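Call for participants - hand-held gripper kit, household handling trial

Nindlow is looking for 16 people to use the Govon hand-held gripper kit at our Piletti site and report on how it handles. The kit is sold to laboratories that record manual tasks for robot training. This trial covers the second version of the finger pads and the revised handle.

Each participant attends one session of 90 minutes. You hold the gripper, open and close it on ordinary household items and move them as the task sheet directs. Several tasks involve separating items that have caught on each other, such as plastic clothes hangers with overlapping hooks.
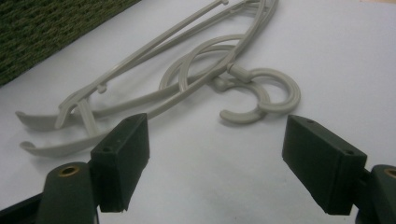 Who can apply

Adults with full use of at least one hand. No technical background is needed. We particularly want left-handed applicants - the first trial in May had too few. Employees of Nindlow and of Chang, who supply the handle, are not eligible.

What we record

Gripper position, finger opening and video from the tool. Faces and voices are not kept. After the session you complete a short form on grip, weight and fatigue.

Payment and travel

Travel is refunded on production of a ticket, and the session fee is paid by bank transfer.

How to apply

Use the form on the Govon page and quote reference 868. Applications opened on 2023-08-02 and close when all places are filled.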